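The Black Jeans

Print this story | E-mail to a friend

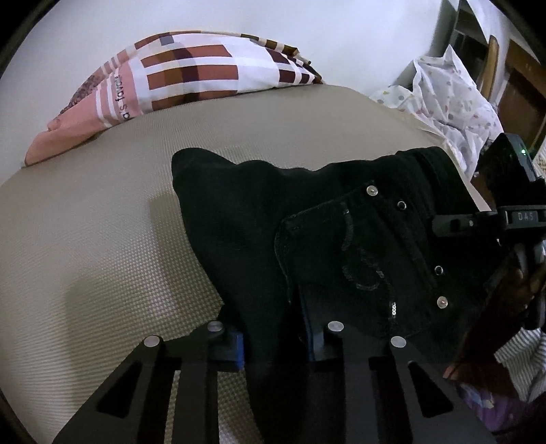 Gripper closed on the denim, black jeans on the bed.

By nine on Friday I had folded the same pair of black jeans 19 times, and I was having the best morning of my life.

I should explain about the bed. Futwood, the company that pays me, has a perfectly good office in Stirport with perfectly good tables in it, long white ones, all the same height. For the first month we folded there. We folded towels and T-shirts and tablecloths and the learner gobbled it all up, and then they gave it somebody's real bedroom and it went to pieces. It had only ever met tables! A mattress gives when you push on it. A mattress has a texture of its own that looks, from close up, a lot like something you might want to pick up. So the word went out in May that anyone who wanted to could take a gripper home, and my hand was in the air before the sentence was over.

I live in two rooms above a shoe repair place on the Perton road. The bed takes up most of one of them. I stripped it down to the beige mattress, pushed the pillow into a corner and the crumpled white bedding up against the wall, and I thought, well, there's my laboratory.

The jeans are the hard item. Every folder has one. In the office it was a fitted sheet, and grown adults used to go for a walk when it came up on the list. Mine are black, with a swirl of sparkly embroidery by the front pocket, and I bought them for a wedding years ago and danced in them until the band packed up. They've got rivets. They've got stitching that stands up in a ridge, and denim so stiff at the waistband that it bunches whichever way you ask it to lie. I put them on the list myself. The form said "garment, difficult" and had a blank next to it, and I didn't even have to think.

Here's how a fold goes. You drop the jeans any old way. You squeeze the handle and the two black fingers come together, and each of them has a little blue pad at the tip, and the pads are where all the feeling is, even though you can't feel a thing through them. It's the strangest part of the work and the part I love most. Your own fingertips are out of a job. You have to look. You have to watch the cloth gather up between the pads into a dark little ridge and decide by eye whether you've got one layer or two, and if you've got two you've picked up the back of the leg along with the front, and the whole thing will come over like a pancake.

The first week I kept my tongue between my teeth. My wrist ached. I folded like somebody wearing oven mitts. Then one afternoon I noticed I was going in at a slant, low, letting the mattress sink a bit so the cloth lifted itself into the gap, and I had never decided to do that. My hand had found it. I sat down on the floor and laughed out loud, and the cobbler's machine went quiet downstairs for a second, and started up again.

I wrote it up for Talukder that night. Talukder is the learner. It was named after a ferry, I'm told, and nobody on the home team has ever seen the ferry. My note said, "Try coming in low on soft surfaces," and the reply from the office came back inside ten minutes: "Don't tell us. Just do it a lot."

So I did it a lot.

The target was 230 good ones. A good one means the jeans start in a heap and end in a rectangle, more or less, and nothing strange happens in between. Plenty strange happens in between. The phone rings and you turn to look at it. You sneeze. A pocket flops inside out like a dog's ear and you spend half a minute coaxing it back, and at first I used to throw those away. I was ashamed of them. Forty seconds of a person losing an argument with a pocket!

Then in the third week somebody at the office asked what had happened to my bad ones, and I said I'd been deleting them, and there was a long silence on the line.

"How many?" she said.

I told her 40.

"Those are the ones it needs," she said. "It's going to drop things. It has to see what a person does next."

I thought about that all the way through supper. I thought about my grandmother, who taught me to iron by handing me a shirt and leaving the room. When I scorched it she came back and showed me how to get a scorch out, and I've forgotten everything about that shirt except the lemon juice. I'd always figured she was busy. Maybe she was standing in the hall the whole time, waiting for the smell.

After that I kept every one. I kept the sneeze. I kept the pancake, and the one where I grabbed the embroidery by mistake and hung there, stuck, with the whole front of the jeans dangling off a loop of thread while I tried to work out how to set it down kindly. I talked to the cloth. There isn't any sound in the files, so it didn't matter what I said, and what I mostly said was "come on, sweetheart, over you go."

And I got fond of the thing I was doing it for. I know how that sounds. I've seen Talukder exactly once, on a visit to the office, and it's a pair of arms bolted to a bench with cables coming out of the back. It was doing a dishcloth. It went in straight down, like a crane at a fair, and missed, and went in straight down and missed again. I stood behind the yellow tape with my coat on and found I was tipping my own wrist, inside the sleeve, trying to help.

That brings me back to Friday. I had got up early to get the last batch done. The light was coming in flat and white, the good kind, and I was at 202 on the count with a cup of tea going cold on the windowsill. I dropped the jeans. They landed with the pocket up and one soft fat fold bulging toward the pillow. I went in low. The pads closed, the ridge came up dark and clean between them, one layer, I'd have bet the rent on it, and that was when my phone buzzed on the floor.

I finished the fold first. You always finish the fold.

It was a video from the office, no message with it. They'd put a mattress on the bench. It was the wrong color and it had a plastic cover on, but it was a mattress, and somebody had thrown a pair of jeans across it, blue ones, nothing like mine. The arms came in from both sides. They came in straight down, and I groaned, and then about a hand's width above the cloth the left one stopped. It tilted. It slid in at a slant and pushed, and the mattress sank, and the denim rose up into the gap by itself.

It lifted the leg over. Then the pocket flopped out.

I put my hand over my mouth. The arm hung there. You could see it, or I could, not knowing what it had. It put the leg down again. It backed off a little, came around to the side, and nudged the pocket flat with the outside of one finger, two small taps, tap, tap, the way you'd settle a kid's collar before school.

Nobody taught me that. I had no idea I did it. I went and scrolled back through my mornings, and there it was, in the ones with the pocket, nearly every time. Two taps. Then I went into the kitchen, where there was a dish towel over the oven door, and straightened it, and caught my own hand in the act.

My grandmother did it to the shirts, I think. I think she did it to me.

I watched the video until the phone got warm. They were cheering at the end of it, somewhere behind the camera, and one of them was yelling for somebody to come and see. I wanted to write back something worth reading. I typed a few things and took them out again. In the end I wrote, "It went in low!!" and sent that, and drank the tea.

Then I shook out the jeans, good and hard, so the fold was gone and there was no telling which way they'd land, and I dropped them on the bed.

Print this story | E-mail to a friend
Shares: 40 | Comments: 19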